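Checking the wrist and jaws on the Mamisham suturing cell

The Velo manual says the instrument wrist needs a look every 2000 cycles. I don't trust that number. Our second arm started to feel gritty at 354, and the software reported it as healthy the whole time.

Park the arm, cut drive power and take the instrument off. Don't rely on the soft lock.

Open the jaws by hand and check the fine teeth under a loupe. Bits of thread pack in there. Use a nylon brush; Goodwin sells a "jaw restorer" fluid, and I've yet to see it do anything water doesn't.

Next, rock the wrist on its pivot pin. Any side play means a new wrist. Tightening the small screw may hide the play for a day or two, so leave it alone.

Refit, home the arm, and run the calibration twice. If the two results disagree, believe neither and start over.

Finish with a few knots. A green check on the screen tells you the motors moved, and that's all.
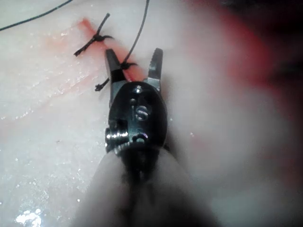
Thongchai Noiphan
Cell maintenance lead, Gumstead

Two black knots tied over the red line, a long strand still uncut on the second one, jaws open and empty. At this point I stop and look at the tails before going on. Tug each knot with plain forceps. If one slips, go back to the pivot pin before you touch any settings, whatever error 232 suggests.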